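The Water at Forkby

My grandfather always said a lake remembers the valley it was poured into, and I suppose I believed him, being eight years old and sitting in the front of his boat with my feet in the bait bucket. Wanitetti Lake covered 1000 acres back then, and somewhere under it was the old town of Forkby, with its feed store and its one good hill.
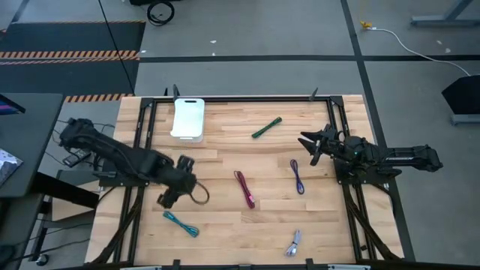 He had been born on that hill. When the fish weren't biting - and in March they hardly ever were - he would cut the motor over the deepest part, 53 feet by his weighted line, and tell me whose porch we were drifting across. I used to lean over and look for chimneys until my nose got wet.

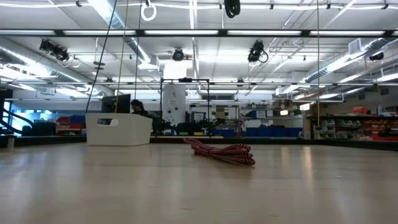
Red cord with a black-and-pink zigzag, bundled up on a tabletop.

The dry summer came when I was 23. I drove out from Tredwood before breakfast and walked down past the end of the boat ramp, out over the cracked mud, farther than I had ever gone without a paddle. And there was the hill, a lot smaller than he'd made it, with 2 stone steps at the top going up to nothing at all. I sat on the lower one and ate my sandwich, and I stayed until the herons got used to me.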